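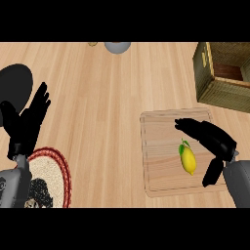 *Sim view: right hand open over the lemon, cutting board on the floor, left hand idle.*

# firness-tidy: notes for whoever pays for things

Hi! I'm Randa Khalaf, and I look after this folder. It holds our simulated two-hand episodes plus the planning sheet we're using to decide what to buy for the real setup. If you only came for the data, skip to **Files**. If you're Cor, please read the money part first.

## Why the budget lives in here

We kept arguing about hardware in one place and looking at episodes in another, so I merged them. Every line in the sheet now points at the episodes that made us want the thing (or stop wanting it). Jelle Mertens wanted a dashboard. He got a CSV.

## What we plan to buy

| Item | Qty | Status |
|---|---|---|
| Humanoid hands, left + right | 1 pair | quote in from Dusellow |
| Arms and mounts | 1 pair | waiting on Michiels |
| Spare fingertips | 12 | approved |
| Household props | 50 | buying as we go |
| Second workstation | 1 | pushed to next year |

A few things I'd like on record:

- The hands eat most of the money, and the Dusellow quote leaves out shipping and the service plan. Ask for both before you compare it with anything.
- Props are cheap, so we underplanned them last time. Boards, crates, bowls, rugs – it adds up, and real fruit has to be bought again every week. I've put in a small line for plastic lemons.
- Gerrit Van der Linden thinks we can rent the arms for the first stretch. I'm fine with that if the mounts come with them!
- Floor space is still free until April. After that we pay Tunevitz for the room.

## Files

- `episodes/` – 119 simulated episodes, all rendered, no real footage
- `scenes/` – 17 layouts with household objects on a wood floor
- `budget.csv` – the sheet, one row per item
- `quotes/` – PDFs from suppliers, please don't rename them

## Known gaps

No prices for cabling yet. The sim doesn't tell us much about wear, so the fingertip number is Zdislava Rusnák's guess and she'd like you to know it's a guess. Contact forces on soft or shiny things haven't been checked against real hands either, so please don't use these episodes to argue for the cheaper grip sensors (Jelle, I mean you).

## Changing the sheet

Edit `budget.csv`, add the episode number in the last column and send me the diff. Anything that touches the Dusellow line goes to Cor Bosman too.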